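Section 4: Fitting out the interior

This section covers the hanging rail, the shelf, the base panel and the loading of the Driswood compact wardrobe. The carcass must be assembled, squared and fixed to the wall as set out in Section 3 before any of the work below is started. The doors are hung last and are covered in Section 5.

4.1 Before you start

Check that the following parts are to hand. They are packed in the carton marked Furutwood Interior Set.

Hanging rail, one
Rail sockets, one closed and one open
Shelf, one
Shelf pegs, four, plus one spare
Base panel, one
Short screws for the rail sockets
Self-adhesive felt pads

You will also need a cross-head screwdriver, a tape measure, a pencil and a spirit level. A powered screwdriver may be used on its lowest setting. The side panels are soft enough for a screw to strip its own hole if it is overdriven, and a stripped hole cannot be reused.

CAUTION: Do not fit any interior part until the wall bracket has been tightened. An unfixed carcass can tip forward when weight is placed on the rail.

4.2 Fitting the rail sockets

The sockets hold the two ends of the rail. The closed socket goes on the left side panel and the open socket on the right. This allows the rail to be lifted out for cleaning without undoing any screws.

1. Find the row of pre-drilled holes on the inside face of each side panel. The upper pair is for full-length clothing. The lower pair is for children's clothing and short items.

2. Choose one pair. The same pair must be used on both sides.

3. Hold the closed socket against the left panel with its flat edge uppermost. Start both screws by hand, then tighten them in turn.

4. Fit the open socket to the right panel with the slot facing up.

5. Lay the spirit level across the two sockets. If the bubble is off centre, slacken the screws on the open socket, adjust it and tighten again. There is 4 mm of travel in the screw slots.

NOTE: If the level cannot be brought true within this travel, the carcass is out of square. Return to step 3.7 and check the two diagonals.

4.3 Fitting the rail

1. Insert one end of the rail fully into the closed socket.

2. Lower the other end into the open socket until it rests at the bottom of the slot.

3. Press down on the middle of the rail with one hand. It should not turn or lift.

4. If the rail is loose end to end, place a felt pad inside the closed socket and refit.

The rail supplied is cut to length for the standard carcass. Customers who have bought the Nowakowski extension unit will find a longer rail in that carton, together with a centre support. The centre support must be used with the longer rail, whatever the load.

CAUTION: The maximum load on the standard rail is 20 kg, spread evenly. Do not use the rail as a handhold when moving the wardrobe.

4.4 Hanging clearances

Hangers vary in width and in the depth of the hook. The rail position gives enough room for most adult hangers to sit square to the rail with the doors closed. Hangers with very broad, shaped shoulders may touch the back panel and should be tested before the doors are hung.

To test a hanger, place it on the rail with a garment on it and let it hang freely. Check that it swings a little in both directions without touching the back panel. Check also that the hem of the longest garment is clear of the base panel. A garment that rests on the base will crease and will block the lower ventilation slots.

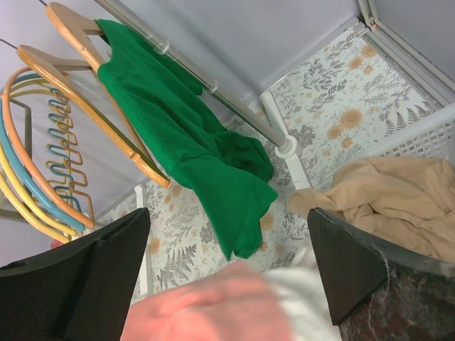 Fig. 4. Green garment on a light wooden hanger.

Hangers of different patterns can be mixed on the same rail. For the best use of a narrow interior, hang all garments facing the same way and keep the longer items to one side. The space under the shorter items can then be used for a storage box up to 136 mm high. Taller boxes will cover the ventilation slots in the back panel.

Damp clothing must not be put in the wardrobe. The slots are sized to clear the small amount of moisture given off by dry cloth, and they will not dry a wet coat. If mould spots appear on the back panel, empty the wardrobe, wipe the panel with a mild soap solution and leave the doors open until the surface is dry.

4.5 Fitting the shelf

The shelf may be placed above the rail or, if the lower rail position is in use, at the mid-height holes as well. Additional shelves are sold separately.

1. Push one peg into each of the four chosen holes. Each peg must go in up to its collar. Tap lightly with the handle of the screwdriver if needed.

2. Tilt the shelf, pass it in through the front opening and lower it on to the back pegs first.

3. Lower the front edge on to the front pegs. The grooves on the underside should drop over all four pegs.

4. Pull the shelf gently towards you. If it slides, one or more grooves are not seated.

NOTE: The finished edge of the shelf faces the front. The unfinished edge has a pencil mark from the factory and faces the back panel.

4.6 Fitting the base panel

1. Sweep out any dust and loose screws from the bottom of the carcass. A single trapped screw will stop the panel from lying flat.

2. Stick one felt pad on each corner block and one on the centre bearer.

3. Lower the panel in, back edge first.

4. Press down over each corner. The panel should not rock. Where it does, add a second pad to the low corner.

The base panel is not screwed down. It can be lifted to reach the adjusting feet, which may need attention during the first weeks as the carcass settles on carpet.

4.7 Loading for the first time

Load the wardrobe from the bottom up. Place heavy items on the base panel, then fill the rail, then the shelf. Leave the shelf until last so that the front edge stays visible while garments are being hung.

Leave the doors off, or open if already fitted, for 7 days after assembly. The panels give off a slight smell when new and this will fade more quickly with a free flow of air. Light-coloured fabrics should be kept off the bare side panels during this time.

4.8 Faults and remedies

Rail turns in its sockets. The felt pad is missing or the rail is not fully home. Refit as in 4.3.

Rail sags in the middle. The load is too great or is bunched at the centre. Remove garments and spread the remainder. A rail that stays bent after unloading must be replaced.

Hangers slide to one end. The sockets are not level. Repeat step 5 of 4.2.

Shelf rocks. A peg is not in up to its collar. Remove the shelf and check all four.

Creaking when the rail is loaded. The socket screws have worked slack. Tighten by hand with the rail removed.

Base panel bows upwards. Packing or a loose fixing is trapped beneath. Lift and clear.

4.9 Replacement parts

Rails, sockets, pegs and felt pads can be ordered from Flillent spares using the part code stamped on the inside of the left side panel. Quote the full code, including the final letter, which gives the panel colour. Sockets are supplied in pairs only. Screws are not sold separately but are included with each pair of sockets.

Continue to Section 5, Hanging and adjusting the doors.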